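Bellmont hands the dull end of toy sorting to a robot arm; staff keep the opinions

December 2025

Bellmont, the soft toy and play food wholesaler, has put a robot arm to work on the sorting tables at its Jondberg returns depot. The arm picks up small fabric items one at a time and moves them on to packing. It has been doing this since September and has yet to ask for a different radio station.

The depot takes back mixed boxes from shops and nurseries, and until this autumn every piece in them was lifted out by hand. In the busiest week so far that came to 2179 pieces, of which the arm dealt with 1812. The rest went to people, who remain better at anything with ribbons on it.

No jobs have gone. The seven members of the sorting team now spend most of the shift on checking seams, mending and deciding what can be sold again, work that used to be squeezed into the last hour of the day. All seven moved up a pay grade when their duties changed. Two have trained to set up and restart the arm, and a third has asked to be left out of it, which was agreed.

"I was told it would free me up for more interesting work, and I have been told that before," said Shirley Gosselin, who leads the sorting team. "This time there was some. My wrists are better as well. I still wouldn't let it near the rabbits."

The arm was installed by Boutros and runs on Prallilum, a control program that lets staff add a new item by showing it to the arm in different positions. Some 166 items have been added so far, most of them fruit. Early trials were slow – a stuffed pear took up the better part of a morning – and the tables were moved twice before everyone could get to the kettle again.

Staff can stop the arm at any time without giving a reason, and its speed is set by the team on shift. Figures from the arm are not used to judge anyone's work.
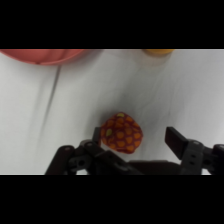 Picking at Jondberg: the open gripper at a spotted red and orange fabric piece.

"We bought a machine to do the part of the job people complained about," said Nathalie Dhillon, operations manager at Bellmont. "They now complain about the machine, and they have been very thorough. Most of the changes we've made came off their list."

A second arm is under discussion for the depot. The sorting team will be asked first, and Bellmont expects a full reply.

Notes to editors
Bellmont supplies soft toys and play food to shops and nurseries. Visits to the Jondberg depot can be arranged through Nathalie Dhillon's office. Visitors are asked to wear flat shoes.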